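Soup again, and other things I did in June

Quick one tonight because I have been promising this post since the clocks went forward and I keep not doing it. The subject is soup. Cold weather soup, in June, yes I know. We had a week of rain at Clanutach and I had no plans and a sack of carrots.

So. The thing I've been trying to work out is why soup at home comes out flat and soup in a cafe doesn't. I used to think it was salt. It is partly salt. But I've made the same carrot and lentil one 15 times now (there's a list on the fridge) and salt only gets you so far. What changed it was the onions. I was giving them five minutes, ten if I was feeling patient, and they want forty. Low heat, lid on, stir when you remember. They go down to almost nothing and smell like toffee. Don't rush this bit. I did, twice, and had to eat the result.

Other things in no order. Tinned tomatoes need sugar, just a pinch. Lentils from the big bag at Simard cook faster than supermarket ones, no idea why. Cumin goes in with the onions, never at the end. Stock cubes are fine and I will not be taking emails about it.

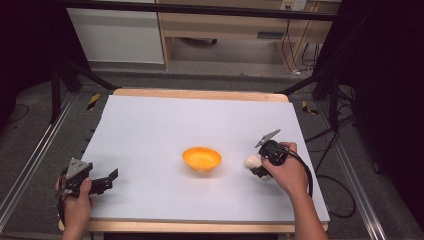
Bowls are my other complaint. Most soup bowls are too big and too shallow, and by the time you've found your spoon the middle's gone lukewarm. Brustico, the cafe by the bus station in Ivham, used to do theirs in deep narrow ones and it stayed hot right down to the bottom. They've switched to wide white plates with a dip in the middle, very smart, stone cold in minutes. Something small like the orange one on the white board is nearer to what I want, maybe a bit deeper, and you go back for seconds. Colour helps as well. Carrot soup in a white dish looks like paint. I want a warm colour under it, orange or that mustardy yellow, and lentil soup needs all the help it can get.

Anyway. Bread. You can't do this without bread, and I've given up on making my own. I had a sourdough starter for most of last year and it was like having a lodger. It needed feeding, it smelt, it got into the hinge of the fridge door. Now I buy a loaf at Simard first thing, before the good ones go, and eat the crust on the walk back. If it's a day old, slice it thick, oil, garlic, hot pan. Two days old, it goes in the soup, which sounds grim and isnt. It thickens it up nicely. I leave the crusts out of that one as they go slimy.
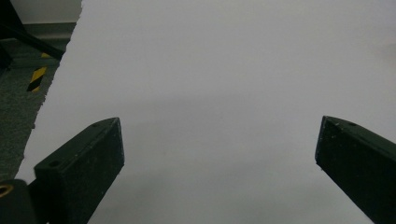 The day old trick works best with anything tomatoey. With carrot I'd leave it on the side, it gets a bit baby food otherwise. I also tried it with leek and potato and that was a mistake, it set. You could have stood a fork in it. I let it down with milk and froze half, and it's still in the freezer behind the peas where it can stay.

Freezing, while I'm on it. Leave room at the top of the tub. Write on the lid what it is. I never do and so every few weeks I defrost a mystery, last time it was stewed apple and I'd already fried the croutons. Dairy goes in after defrosting, not before, or it splits. Same for fresh herbs, they come out black.

Somebody asked in the comments about blenders. Mine's a stick one with a cracked handle and it does the job. Take the pan off the heat first and keep the end right under or you'll be wiping the tiles, and possibly the celing. I like mine half blended so there's still something to chew on.

Next up is pea and mint if the weather ever sorts itself out. I've got the mint, it's taken over the whole pot by the back door. Recipe for the carrot one is going up at the weekend once I've typed up the amounts, most of which currently say "some". Off to see to the onions.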